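Flinex 462 wall-hung vanity set

Product sheet, Lilturport bathroom range
Revised 3rd November

The 462 is a wall-hung vanity for small bathrooms and cloakrooms. The set comprises the cabinet, the grey marble top, a white undermount basin and a matte black single-lever tap. The towel bar, with its square black brackets, is ordered separately under the Zernix accessories list.

Cabinet finish: dark grey
Top: grey marble, veined, polished, with deep front edge returned down the open side
Basin: white, rectangular, rounded inner corners, round metal waste
Tap: matte black, deck mounted behind the basin
Fixing: wall hung, clear of the floor

Vein pattern and base shade vary from slab to slab. Tops are not matched to samples.
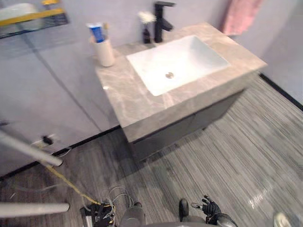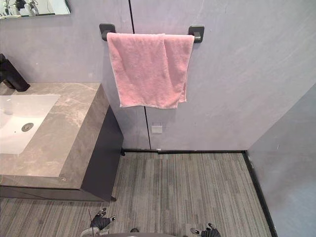
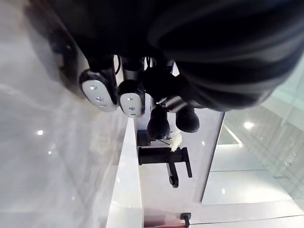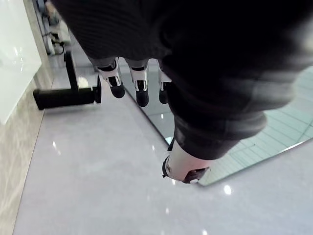 Shetty

Installation

The wall must be solid masonry or a stud wall with timber noggins behind the fixing points. Large-format wall panels may be used as the finish, but the cabinet must be fixed through them into the structure. Keep fixings at least 50 mm from any panel joint. Check the wall for level before drilling and pack the hanging rail where needed.

Fit the tap and its flexible tails to the top before the top is lowered on to the cabinet. Access from below is restricted once the basin is in place. Bed the top on clear neutral-cure silicone. Acetic silicone will stain marble and must not be used.

The towel bar is drilled at 58 mm between screw centres on each bracket. Screws and plugs are supplied for masonry only.

Care

Wipe the top with a soft damp cloth and a pH-neutral cleaner. Do not use vinegar, limescale remover or scouring cream on the stone. The factory seal should be renewed every February, or sooner if water no longer beads on the surface. Clean the tap with soapy water and dry it with a cloth; abrasive pads will mark the black finish.

Supply

Cabinet and top are delivered on separate pallets. Inspect the stone before signing. Replacement tap cartridges and basin wastes are held at Lilturport and can be ordered by part number from the spares list.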